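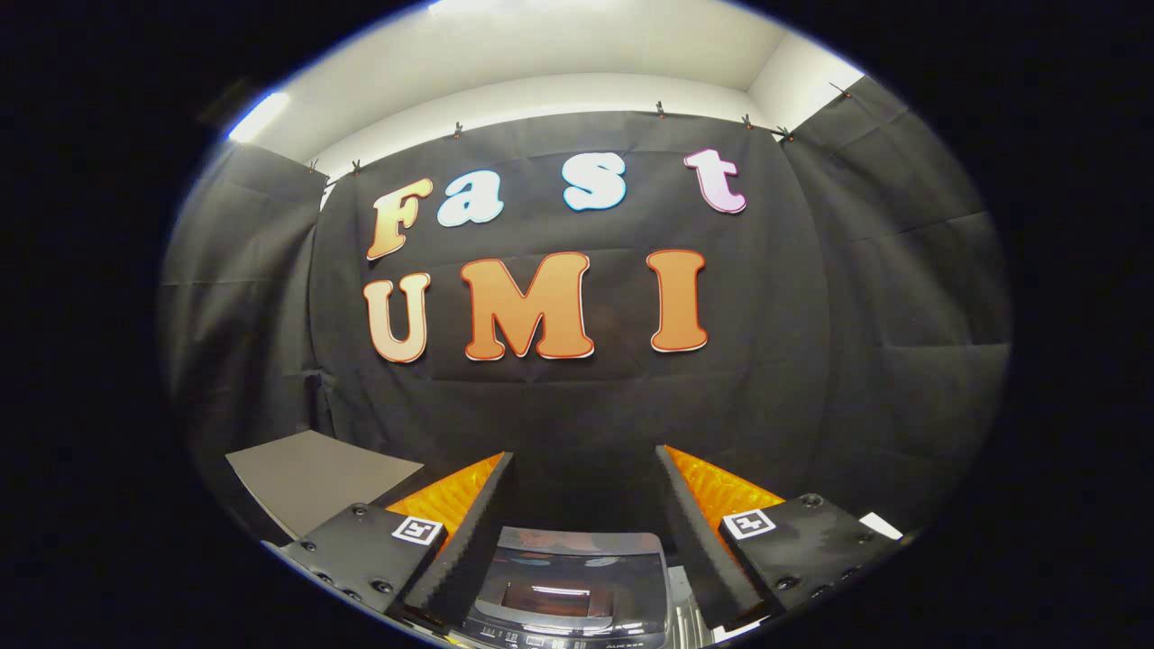
Cut letters on black cloth, pale blue "a" and "s" in the top row. Pinks and oranges elsewhere.

10/17/23, Deltville shop

Glue day again. The hide glue from Butel has been soaking since last night and this morning had the texture of a jellyfish with opinions. Ratio was 2 parts water to 1 part granules, by weight, as the bag says. Last time I did it by eye and got something that would have held a chair together for the length of a polite dinner.

Job is still the Makori parlor table. Top is off, both long rails are off, one leg came away in my hand when I was only looking at it. Old glue in the mortises scrapes out brown and glassy. Whoever fixed this in the past used a nail, then a second nail to keep the first one company. Pulled both. One hole goes right through the tenon and will need a plug.

Brought the pot up slowly. Thermometer A says 141 F, thermometer B says 148 F, so the glue is one of those or neither. Hadiza Nwankwo claims B is the honest one. She bought B.

Test joints, pine scrap, rubbed and left without clamps:
no. 37 – slid a quarter inch while I was answering the phone. Discard.
no. 38 – looks fine. Leave until tomorrow.
no. 39 – warmed the wood first with the hair dryer. Grabbed fast, hardly any time to square it up. Leave until tomorrow.

If 39 is the strong one I'll have to warm every part of the table before assembly, with two hands, one hair dryer and a four-minute window. Ask Hadiza whether she is free. Offer lunch.

Quote for the new drawer runners came in from Hosico: $339 for two lengths of quartersawn oak and "handling." I have handled oak for years and never thought to bill the oak. Asked for the price without handling. No reply yet.

Sanding: did the underside of the top with 180 by mistake, having meant to start at 120. The 3000 grit sheets are still in the drawer from the lacquer job, if anyone wants to spend a winter on a bread board.

Customer would like the table back in January and has asked if the ink stain can stay, but "smaller." Tried oxalic acid on one corner of it. Edge has gone gray. Rinsed, will look at it again once dry.

To do: plug for the tenon, more granules, new brush (this one sheds), label the glue pot so it stops getting mistaken for soup.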